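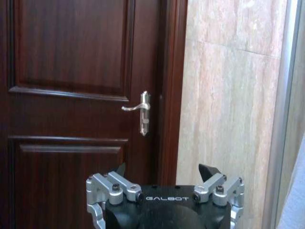 4.2 洗面室まわりの木製扉における塗膜の劣化

前節では客室入口の扉を扱った。本節では、洗面室およびこれに接する小室の木製扉について、塗膜の劣化と金物の変色の分布を述べる。対象は、トルヴォンベルグ(Truvomberg)地区およびビヴォムコーム(Bivomcombe)地区の宿泊施設9棟に設置された扉114枚である。いずれも鏡板と框からなる形式で、改修の時期は棟によって異なる。現地調査は2018年9月19日に開始し、11月に補足の測定を行った。

図3に示す扉のように、濃い赤褐色の艶のある塗装に銀色の把手を取り付けた組合せは、両地区の洗面室で広く採用されている。このような扉では、把手の背板の輪郭に沿って塗膜が薄くなる傾向が認められた。背板の上下端が尖った意匠のものでは、先端の周囲に布の繊維と洗剤の残分がたまりやすく、拭き取りの際に同じ箇所が繰り返し擦られる。Leiteはこの部位を「縁辺摩耗域」と呼び、框の中央部とは別に記録することを提案した。本稿もこの区分に従う。

光沢度の測定は、縦框の把手側、中桟および下部鏡板の3か所で行った。測定値が基準を下回った扉は43枚であり、その大半で把手側の縦框が最も低い値を示した。下部鏡板の低下はこれより小さく、床の清掃時に水がかかる施設に偏っていた。中桟については、上面の面取り部に埃の堆積が多く、清掃後に再測定したところ値が回復した例が含まれる。したがって、中桟の初回の測定値をそのまま劣化の指標とすることには慎重を要する。 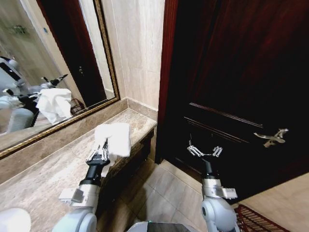 洗面室の湿度環境も塗膜に影響を及ぼす。換気設備が天井の一方に寄っている棟では、吸気側の扉と排気側の扉とで劣化の進み方に差が生じた。石材の洗面台が扉枠に近い室では、台の端から枠の下部へ水が伝わり、枠の接合部に白化を生じた例がある。Nutsugahの聞き取りによれば、施設側はこの白化を塗装の不良と理解していることが多く、止水材の打ち替えが後回しにされる傾向にあった。補修記録の様式に洗面台と枠の取り合いを記入する欄がないことも、原因の把握を遅らせる一因と考えられる。

清掃用具の違いについては、各施設の備品台帳と作業手順書を照合した。乾いた綿布を用いる施設、湿らせたタオルを用いる施設、両者を併用する施設に大別されるが、手順書の記載と実際の作業が一致しない場合も少なくなかった。とくにゴレル(Gollel)式と称される、湿拭きの直後に乾拭きを行う手順は、繁忙期には乾拭きが省略されやすい。残留した水分は把手の背板と框の間に入り込み、金物の裏面から変色が始まる。表面の目視点検のみではこの段階を捉えることができないため、抽出した扉については背板を取り外して裏面を観察した。

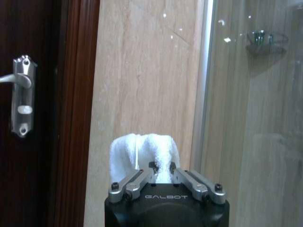 他方、パイル地の布が塗膜に与える影響については、平織りの布との明確な差を確認できなかった。布の種類よりも、洗濯後に残る柔軟剤の量および拭き取り時の圧力が関与している可能性がある。ただし、本調査では圧力を測定しておらず、この点の検証にはPugh試験法に準じた往復摩擦試験が必要となる。

以上の結果は、扉全体を一律の周期で再塗装する現行の維持管理計画に見直しの余地があることを示している。把手側の縦框のみを対象とする部分補修は、色合わせに手間を要するものの、塗替え面積を大幅に抑えることができる。部分補修後の色差の経時変化は、次節で補修済みの扉の測定結果を用いて検討する。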